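zukeo-sync

Time alignment and episode slicing for two handheld grippers plus a head camera. Part of the Asta stack. Feeds the Rivera trainer, doesn't need it to run.

Last touched February 17, 2025. Old notes for the Hulham layout are gone, ask if you realy need them.

What it does

Reads the raw streams, puts everything on one clock, cuts episodes, writes one folder per episode. No retargeting. No filtering of bad takes, do that downstream.

Shelf task

Config is shelf_cup.yaml. Rack on the far half of the table, cup on the lower level, both grippers start open in front of the rack. Episode starts on first finger motion, either side.
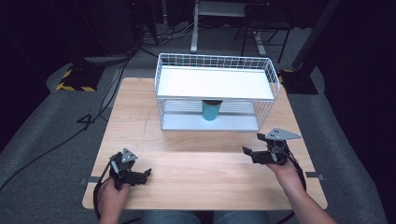
Shelf task: wire rack, teal cup on the lower level, left and right grippers open.

Quick start

pip install -e .
zukeo check path/to/session
zukeo slice path/to/session --config shelf_cup.yaml

Run check first. It fails loud if a stream is missing or the left/right ids are swapped. Swapped ids are the usual problem.

Settings that matter

max_skew_ms: 20. Above that the episode gets flagged, not dropped.
min_frames: 1000. Shorter takes are skipped. Lower it for single grasps.
n_grippers: 2. Setting 1 works but the head pose code is untested there.

Grasp labels

Contact is guessed from finger width only. Width stops changing while the close command is still on = contact. 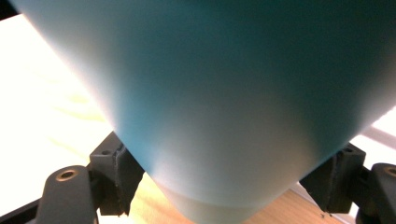

Tapered objects mess with this. Fingers can settle at one width, slide a bit, settle again, and you get 2 contact events for one grasp. Set merge_contacts: true and it keeps the first. Default is false becuase the old sessions need it that way.

Known issues

Overexposed wrist frames break the feature tracker. Lock exposure before recording.
Resume after a crash rewrites the index. Back it up.
Windows paths, no.

TODO

Per-gripper skew report. Tests for merge_contacts. Move the index to sqlite, March maybe.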